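Keeping Bravo Straight: Setup and Upkeep of a Two-Arm Cell in Simulation
Skye Innes, with Rui Salgado and Fermín Gaete

When our group picked the upkeep topic, I figured I'd gotten the easy one. Bravo only exists in the simulator, so what is there to look after? No grease, no cables, no loose bolts. Well, I spent most of July finding out!

Bravo is our two-arm robot, and its job is to pick small things up off furniture in a set of home rooms. Rui built the rooms, Fermín wrote the run scripts, and I got the arms: joint limits, gripper settings and the start pose (plus fixing whatever broke overnight). Mr. Ocampo, our supervisor, wanted a setup log that another student could follow cold, so a lot of this report comes straight out of mine.

My first real repair was the left gripper. It would close fine on a thick object and then slide right off anything thin. I blamed friction for two whole days — wrong guess. The finger pads in the collision model sat a bit farther back than the ones we were looking at on screen, so the tips were closing on nothing. I redid the collision shapes for both grippers, reset the zero point and saved that as the new baseline on 12th July.
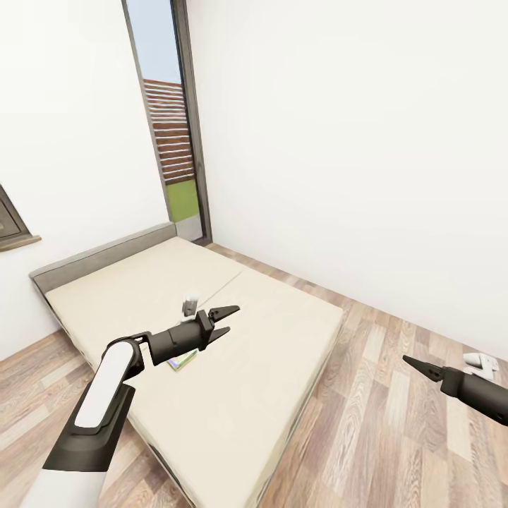
Figure 1. Bedroom setup, left gripper open over the mattress with the small cylinder and the booklet.

The bedroom is the room I like best for checking the arms, mostly on account of the bed. It's low, so the arm has to reach down a long way, and a bad wrist offset shows up fast. I run the left arm first, then the right, and I compare the joint readings with the baseline before I touch anything else.

We did 1000 check runs after the fix. The left gripper held its object in 904 of them. Before the fix it was 467 out of the same number, so I was pretty happy! Most of the misses left over are with flat things, and I think that's my approach angle (Rui thinks it's his mattress being too stiff, and we're still arguing).

Still on my list: a script that flags drift in the start pose, and a cleanup of the old log files, more than 2295 of them at last look. Fermín has the folder path.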